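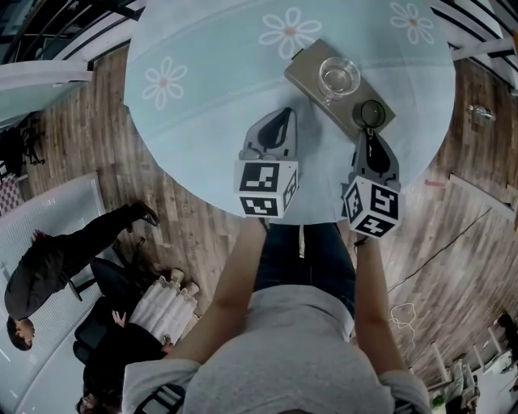
The Two Cups

In October the evening came early to the hall in Somham, and by five o'clock I was always tired in the same place, between the shoulder and the neck. The grippers are not heavy. When I took them for the first time I thought, with these I can work until midnight. But a light thing becomes heavy if you must hold it with care, and we held them with care all day.

My task that month was cups. A clear cup and a dark cup, a box to put them on, a round table. Pick, lift, place, return the hands to the start position, press the pedal with the foot. One such piece was called an episode. The target was 200 episodes in a day for each table, and an episode was good only if the movement was calm and the markers stayed in view. When the hands trembled, or when you changed your mind in the middle, the checking program made a gray line beside the episode and it went to a person in Plurnach who looked at it and decided. I never met this person. I imagined a woman of my age with a cup of tea, and I was a little afraid of her.

I had come to Pralent in the spring. Before this I worked in my aunt's restaurant, and before the restaurant I was a teacher of geography in a country where my diploma is still good. At the interview they asked if I had steady hands. I said that I had carried soup for three years. They laughed and wrote something down, and I began the next morning.

The tablecloth was mine. I should say this, for it is the beginning of the trouble.

The tables were bare when I started, and the instruction from Plurnach was that the surfaces must be different, as different as they are in people's homes. The shift lead asked everybody to bring something. I brought a blue cloth with white flowers. My mother had sent it to me, folded in a package with dried mushrooms and a letter. She didn't know that it would lie in a hall with black chairs and cables on the floor. I wrote to her that I used it every day, and this was true.

For the first week I was proud of it. Then I found that I could not pick up a cup on this cloth as I picked it up on any other surface. At home, when I was a child, a cup on a flower was a cup in the wrong place. My mother put each cup beside a flower, never on it, so that the flower could be seen. Nobody had told me this as a rule. I learned it with the hands, I suppose, before I could speak well. And now, with two gray jaws in place of fingers, I did the same. When I moved a cup down from the box, I went around the flower.

I didn't notice it myself. The woman in Plurnach noticed.

A message came one afternoon through the shift lead, and he read it to me from his phone. "Table 7, operator avoids the printed flowers. Is this intended?"

"Is it?" he asked me.

"I don't know," I said. "I don't think so."

He scratched his ear. He was a kind man and young, and he did not like to correct people older than himself. He said that maybe I could put some cups on the flowers, for variety. The model would learn from what I did. If I never placed a cup on a flower, then the model could believe that a flower is a kind of hole, or a fire, something where a cup must not go.

I said that I understood. I went back to the table, and I put on the straps and took the grippers, and I looked at the large flower in the middle of the far side. I lifted the dark cup from the box. I brought it over the flower and I stopped there. It was only a moment, but it was a stop, and beside the episode there came a gray line.

I tried again. Gray line. The third time I went down too fast and the cup fell over and rolled, and I watched it go to the edge of the cloth and did not catch it.

"Take a break," the shift lead said.

In the kitchen there was a man who worked at the table beside mine. His task was folding towels. He was from Bárány, a village he spoke of so often that I could have walked through it in the dark. I told him about the flowers because I was ashamed, and I find it easier to be ashamed in front of one person than alone.

He thought about it while he ate. Then he told me that in his family a towel is folded in three and not in two, and for 4 weeks he had been folding them in three, although the picture in the instruction showed two. Nobody from Plurnach had written to him.

"So somewhere there will be a machine," he said, "and it will fold a towel like my grandmother."

"And they will correct it."

"Maybe. Or they will think, this is how it is done." He closed the lid of his box. "She was not an easy woman. She would like it very much."

I went back at half past three. I did not practice any more on the large flower. I started with the small movements, far from any flower, from the box to the plain blue part of the cloth and back. Then I let each cup come a little nearer. I told myself it was a lesson in geography, that a cup is a city and you may put a city where you like on the map. This did not help. What helped was to look at the jaws and not at the cloth. The jaws had no mother. They went down where I pointed them, and when I opened them the clear cup stood on a flower — the petals came up through the bottom of it, a bit larger than they were, and bent.

I had not known that you could see a flower through a cup in this way. In our house it had never been permitted to happen.

I pressed the pedal. No gray line.

After that I did it many times, the clear one and the dark one, on the left flower, on the right flower, on the big one. By the end of the shift I had not reached the target, and the shift lead said it did not matter today. I think it mattered somewhat. He had to write a reason in the form, and he wrote "surface adjustment."

At 8 in the evening I called my mother. She asked what I had eaten and I told her. She asked if the cloth was still clean and I said yes, quite clean, only one corner had a mark from the tape. She was quiet, and I knew she was thinking which soap.

"Do you have guests on it?" she asked.

I thought of the woman in Plurnach, who had looked at my cloth so closely that she saw what I myself did not see.

"Yes," I said. "One comes regularly."

"And you give her the good cups?"

"They are for work, Mama."

She made the sound that she makes. Then she wanted to know if I at least put them beside the flowers, and I looked at my hands, which had red lines where the straps had been, and said that some I put beside and some I put on top. She did not answer for so long that I thought the connection was gone.

"On top," she said at last. "Well. Send me how it looks."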